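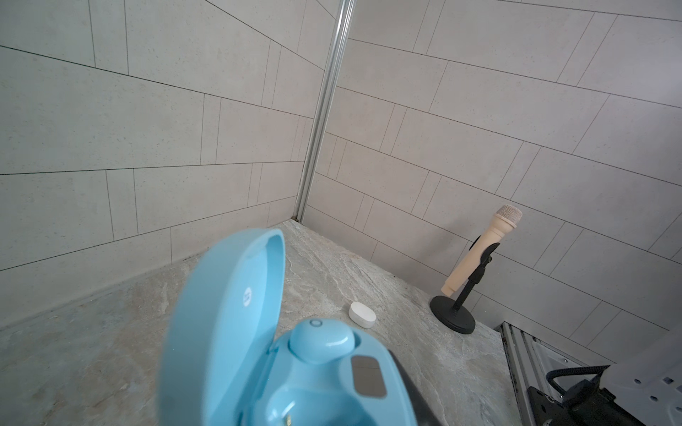
Product design week two: the hinge! I love this topic, and I hope by the end of the session you'll be looking at every lid in your house with fresh eyes. A hinge lets one part turn about a fixed line while everything else stays put, and the whole character of a product can hang on where that line goes. Take the light blue plastic device with its clamshell lid swung open. The lid is curved on the inside, the base is rounded too, and yet two rounded shapes have to meet along one straight axis. That is a lovely little geometry problem, and we'll be sketching our way through it before the break.

Three families of hinge to know

Pin hinges. Two sets of knuckles and a rod through the middle. Old, strong, easy to repair. Your front door has them.

Living hinges. A thin strip of the same plastic as the parts it joins (think of a flip-top sauce bottle). Polypropylene is brilliant at this -- the long molecules line up as the strip is flexed, and it gets tougher where it bends. Brittle plastics crack almost at once, so check your material before you fall in love with the idea.

Friction hinges. These hold their position wherever you let go, like a laptop screen. The resistance has to beat the weight of the lid at its worst angle, usually when the lid sticks straight out.

Worked problem

The Goler box has a lid weighing 200 g, with its centre of mass 3 cm from the hinge line. Held out level, the turning effect is 0.2 x 9.81 x 0.03, or 0.059 N m. Now try it at 60 degrees above level. The distance that matters is the horizontal one, so multiply by cos 60 and you get half the answer -- very satisfying!

For the workshop

Bring one hinged object you don't mind taking apart, plus a ruler. We'll be in the Teltard room, and the Fastton test rig will be running with a living hinge set for 3,000 cycles. Write down your guess for when the first white stress mark shows.

Reading: Gebru handbook, section 2, up to the part on snap fits. The tables at the back can wait until July.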